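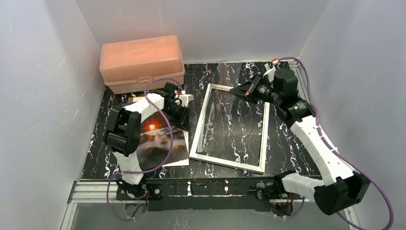
Station 16

The Framing Department of the Muvine Print Company occupied the second floor of the Cullthorpe building. For many years it had employed people to place pictures in frames. On 2025-02-21 the Department received written notice that Station 16 would be operated by two arms under the supervision of one attendant, and that the attendant would be Mr. Amândio Quintela.

Mr. Quintela had framed pictures by hand for 18 years. The notice did not mention this. It stated that the attendant would lay out the print and the frame, observe the cycle, and enter a code for each outcome. Code 1 meant complete. Code 2 meant incomplete. There was a Code 3, for which the line on the sheet had been left blank.

The first print assigned to the station was a low sun over dark rocks and pale water. It was a popular picture. The company sold it to hotels, and Mr. Quintela had put it behind glass so many times that he no longer saw the sun in it, only the white border, which had to show evenly on all sides or the piece would come back.

He laid the print on the left and the frame in the middle, a little crooked, as he would have done for himself. The left arm reached over the print. The right arm reached over the frame and waited there with its fingers just above the corner. Mr. Quintela found that he was holding his own hands in the same position, and he put them in his pockets.

"You are required to keep your hands visible," said Mr. Cristóvão Vieira, the floor supervisor, who had read the notice more closely.

Mr. Quintela took them out again.

By the end of the second week the arms could complete the print of the sun in a time the company considered acceptable. The figures were posted by the elevator. Station 16 had finished 54 pieces on its best day. The number carried Mr. Quintela's name beside it, and several colleagues congratulated him. He thanked them and went to eat his lunch on the stairs.

The other stations were converted one after another. Mrs. Peixoto, who had trained him, was moved to Returns. She reported that it was quiet there and that she had been given a chair with arms. She also reported that the returned pieces were very good. The borders were even. Customers sent them back for the usual reasons, a wrong size or a change of mind, and she had nothing to repair. She asked whether he might send her a bad one.

He considered the request for some days. It would have been a simple matter. A finger's width at the layout stage would have done it, and the sheet would have shown a Code 2 among a great many Code 1s. In the end he did not do it. He did, however, begin to stay at the station after the last cycle, and with the power off he would frame one piece himself, standing where the arms did not reach. He entered it on the sheet as Code 3.

In August Mr. Vieira came to the station with the sheets in a folder. The total for the period was 1480 pieces. He had gone through them line by line, as the procedure required, and he had marked each Code 3 in pencil.

"Farura has asked what it means," he said. Farura was the firm that maintained the arms.

Mr. Quintela said that the line had been blank.

Mr. Vieira looked at the arms, which were partway through a cycle, and then at the work table behind them, where a finished piece was leaning against the wall. He picked it up and turned it over. The backing was taped down with the corners folded under, in the way Mrs. Peixoto had taught everyone on the floor, himself included.

He wrote something on the blank line and initialed it. He then returned the folder to its place and asked that the piece be sent down to Returns before the five o'clock cart.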